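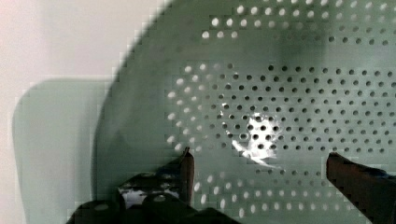 # Checking a court-case documentary against the record before you review it

Last updated Tuesday, October 20, 2026

This guide covers the fact check that comes before a review of a documentary about a criminal case. It does not cover how to write the review. The worked example is *Dumitrescu*, a two-part film on the Prata streaming service about an appeal heard in Pratasitz. The same steps apply to most films of this type.

You will need:

- access to the film with a visible time display
- a spreadsheet
- the case number, or enough detail to look it up
- the published opinion, if there is one

## 1. Log the film

Watch once without stopping. On the second viewing, keep a log with one row per factual claim. Use these columns:

| Column | What goes in it |
|---|---|
| Time | Hours, minutes, and seconds at the start of the claim |
| Claim | The statement, word for word |
| Source | Narrator, on-screen text, interview, court audio |
| Record | Document and page, filled in later |
| Status | Open, matched, differs, not found |

Log on-screen text separately from narration even when both say the same thing. They are often written at different stages of production, and a date may be corrected in one and left alone in the other.

If the player only shows time remaining, subtract from the total running time. Prata shows time remaining by default on televisions and elapsed time in a browser. Use the browser.

Camex, the transcript tool, can fill the Claim column from a caption file. Set the export to "one row per sentence" and delete the rows that contain no claim. Captions are sometimes shortened to fit reading speed, so check any line you plan to quote against the audio.

## 2. Find the record

Search by case number first. A search by last name returns every case involving that name, and in appeals the name order may be reversed.

Get the documents in this order:

1. The appellate opinion. It normally contains a short procedural history with dates.
2. The docket sheet. It lists filings and hearings in sequence.
3. The charging document and the verdict form.
4. Transcripts, if the claim depends on what was said in court.

Transcripts can be expensive. Ask the clerk for the price of the pages you need before ordering a full volume. Juvenile records are usually sealed, and a claim that rests only on sealed records should be marked "not found," with a note saying why.
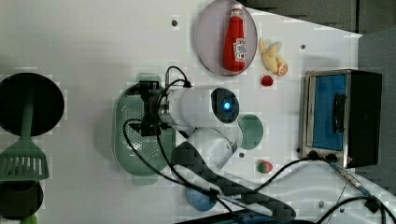 For *Dumitrescu*, the opinion and the docket sheet settled most of the rows. The remaining ones needed the transcript of the July hearing.

## 3. Match each row

Work down the log and enter a page reference for every row you can match. Watch for the following.

**Charge and conviction.** The first charge filed and the final conviction are often different offenses. Check which one the narrator is naming.

**Sentence.** Record the full sentence and the earliest parole date as separate items. In part one of the film, the narrator gives a sentence of 8 years. The judgment gives 8 years on one count and 2 on another, to be served one after the other. Status: differs.

**Commuted, pardoned, vacated, reversed.** These words have separate legal meanings. A commutation shortens a sentence and leaves the conviction in place. A vacated conviction is set aside by a court. Use the word in the order itself.

**Sequence.** Films move hearings around for pacing. List the hearings by docket date, then list them by running time, and compare. *Dumitrescu* shows 3 hearings – the docket has them in another order.

**Reenactments.** Mark these in the Source column. A reenactment is evidence of what the producers believe happened and should not be cited as footage.

## 4. Decide what goes in the review

Leave out differences that do not change the meaning, such as a hearing placed one day early. Include any that affect guilt, sentence, or the conduct of a named person. State what the film says, state what the record says, and give the document title.

Send differences of the second kind to the distributor before publication and allow two working days for a reply. Keep the log with the draft. If the film is later re-edited, save the old log under its own file name and start a new one – running times will have shifted.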